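Trorthorpe Neighbours Help Board
Home and Kitchen > Tables and worktops

Best oil for a pale wooden table that gets used every day?
Posted by Mateja Zupan, June 25, 2026

Hello all, I hope somebody kind can point me in the right direction. We've a big light wooden table which was sanded back in December and then, I'm ashamed to say, left bare ever since. It's starting to look thirsty and I'd love to get some oil on it before the family descend (there will be gravy!). I don't want it to go orange or yellow. The chap in Hoxha suggested Danish oil but my sister swears by hardwax.

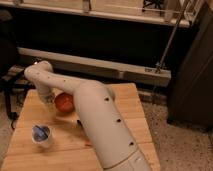
Does it need sanding all over again first?
A light going over by hand with fine paper is plenty, always along the grain, then wipe off every speck of dust and let it dry.

Halusgirl
Hello Mateja, lovely to see someone looking after a table! I'd side with your sister. Danish oil is easy to put on but it did warm ours up a good deal, and hardwax in the "raw" or "natural" shade stays much paler. Two very thin coats, and I do mean thin, with 12 hours between them. Try it on the underside first, and lay the used rags out flat outdoors to dry, as oily rags left in a heap can catch fire all by themselves.
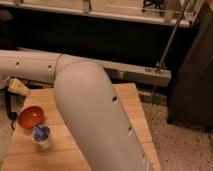

Pale grey, matt finish.

oldplaneiron
Danish oil. Always used it, never had a complaint.

Trakine Tim
Can't add much to what Halusgirl said, except do keep hot dishes off it for a good week or two, even if it feels dry. I was far too eager with ours and there's a ring at my end of the table to this day. A drop more oil rubbed in helped a bit.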